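Okay, hi everybody, thanks for coming back after the coffee. (Wait for the door.) I'm going to talk about laundry for twenty minutes, and specifically the part between the basket and the shelf, where most of us fall apart.

At the Kavville house we wash for 80 people. When I started there I timed myself on one load, start to finish, and most of it went on picking things up, turning them over and looking for the collar. The folding was quick!

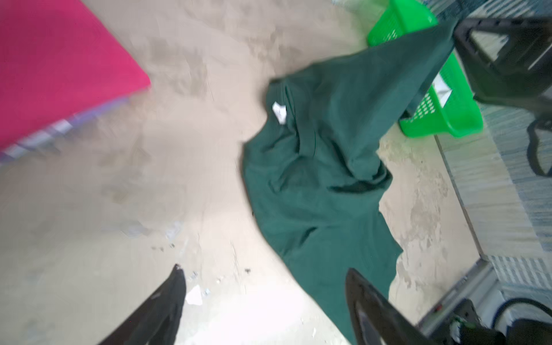 Slide 2. Green top on the floor, tag showing.

Ask the room: where do you grab first? Let them shout it out. Somebody always says the sleeves. I go for the tag if I can see one, because a tag gives me a place to start, and then I shake the thing out once, hard, and lay it down before I do anything clever. Mention the Jilten baskets here (we bought 4, I love them, the handles pinch).

Skip the cost slide if we're running late. If not: Drunico quoted us 995 for shelving and we ended up spending 540 on plain tables, and I'd do it again. You need flat space way more than you need cubbies.

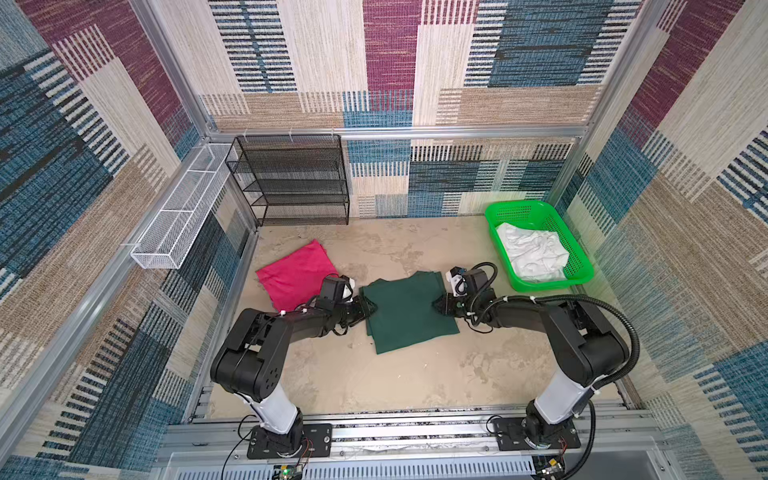

Folding is where people get fussy, and I want to talk them out of it. My rule is that a rectangle is good enough. Look at the green one on the tabletop, roughly a rectangle, a bit crooked, little raised folds along the top, and I'd be happy to stack that. The pinkish-red cloth to the left of it is spread mostly flat, and flat is how I like everything to be before the first fold. Do the demo now with the towel from my bag, slowly, and then hand out the Kermani worksheets while they try it with their own sweaters. Leave time for the fitted sheet question.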